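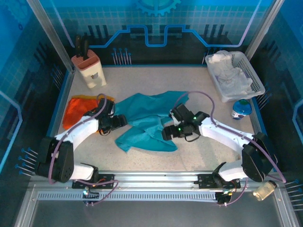 Fig. 4. Teal cloth on the worktop, rumpled and creased.

Home Care > Vanlow Worktop Guide > Section 3: Folding and Clearing

Start Cloths Baskets Worktop Care Spares

Search this guide Go

3. Folding your cloths on the worktop

Most of us fold wherever there happens to be a bit of room, and the speckled Vanlow top is a good height for it, so we have set out the way we like to do it ourselves. Take your time over the first few — it soon becomes a habit, and rather a pleasant one.

3.1 Move the knife block well to the side or into a back corner, with the handles pointing up.

CAUTION: Never lift a cloth over the knife block. A loose corner can catch on a handle and bring the whole thing over.

3.2 Lay the cloth down in the middle of the worktop and let it fall as it likes. Find two neighbouring corners and draw them gently apart, then do the same with the other two. If there is a thick gather in the middle, work it outwards with the flat of your hand.

3.3 Bring one long edge over to meet the other, smooth it down, and fold once more across the width. A folded cloth can wait on the left while you carry on with the next.
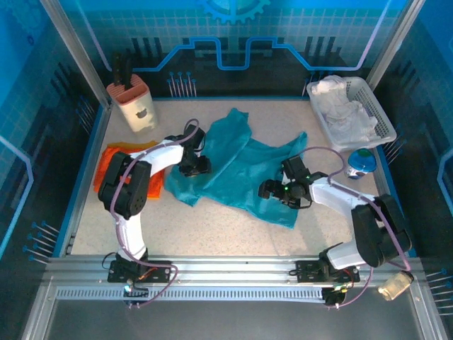
Whites are best kept apart from the coloured cloths, and a mesh basket at the back does very nicely for them, as the air can get through. They needn't be folded before they go in, though you may of course prefer to. Small things such as lidded cups and little bottles should be moved out of the way before you shake anything out — they are very easily swept off by a trailing hem!

NOTE: The Ekinci basket liner (part 296) is sold separately and should be washed before first use.

3.4 When the last cloth is done, clear the top completely and look along it in a good light. Flecks in the pattern are part of the surface and won't come off, however hard you rub, but a crumb or a bit of lint will lift away with a fingertip.

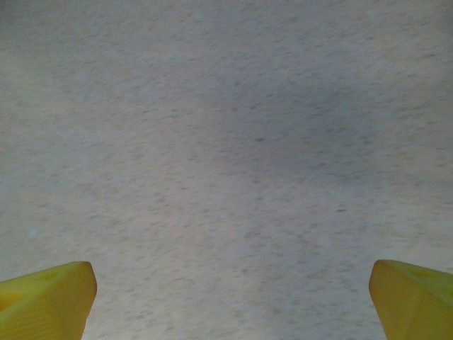
3.5 Wipe over with a soft cloth, barely damp, and dry with a second one. Please don't use scouring powder, which will dull the finish. For anything stubborn, see page 62.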